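Filed under: Grippers & End Effectors > Setup Guides
December | Dovel Workshop Desk

Setting up a two-handed cup transfer with the Donnelly hand-held gripper pair

The Donnelly pair is sold as a kit of two hand-held grippers with linkage fingers, a camera mount, replacement pads and a recording license. This guide covers finger setup and the first two-handed task, a paper cup passed from one gripper to the other. It assumes the firmware is current and both units have been paired to the same recorder.

Before you start

Check the pads on all four fingers. A pad with a lifted edge will still hold a paper cup, but a strip of loose grip material can catch on the rim during release. Trim anything that hangs past the pad. Replace the pad if bare plastic shows on the inner face.

Tighten the linkage bolts by hand, then a further 1/8 turn with the supplied driver. Do not go past that. The inserts in the finger arms are seated in plastic and will spin if overloaded. A spun insert is not covered under the kit warranty, and a replacement finger is $33.

Run the opening calibration from the Flilorthorpe menu. Squeeze each trigger fully, hold until the tone, and release. The opening value at rest should read 163. If the two units differ by more than 8, repeat the procedure on the lower one.

Performing the transfer

1. Start the recorder and hold both grippers still until the status light goes solid.

2. Grip the cup near its base with the first gripper. Close until the wall begins to give, then back off slightly. A grip near the rim deforms the opening and leaves no room for the second pair of fingers.

3. Lift the cup just clear of the table and tilt the mouth toward the second gripper.

4. Bring the second gripper in from the opposite side with its fingers fully open. Keep the pads facing each other and level. 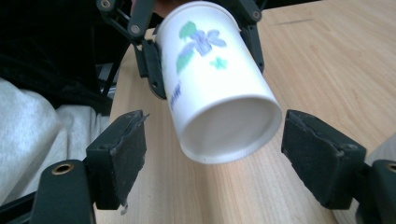
Cup held near the base and tilted, with the second gripper's fingers open.

5. Advance until the cup wall is between the pads, then close slowly. Both grippers should hold the cup for one full second before the first lets go.

6. Open the first gripper and withdraw it along the line of its fingers. Pulling out sideways drags the cup.

7. Set the cup down, open the second gripper and stop the recorder.

Checking the result

Open the episode in the viewer and step through the overlap. The two opening curves should both be flat while the cup is shared. A dip in either curve means one side was squeezing harder than the other. Discard episodes where the cup leaves the camera view before the second gripper closes.

Our reference set for this task holds 1,567 episodes and can be downloaded from the kit page. Import a few before recording your own and compare closing speed.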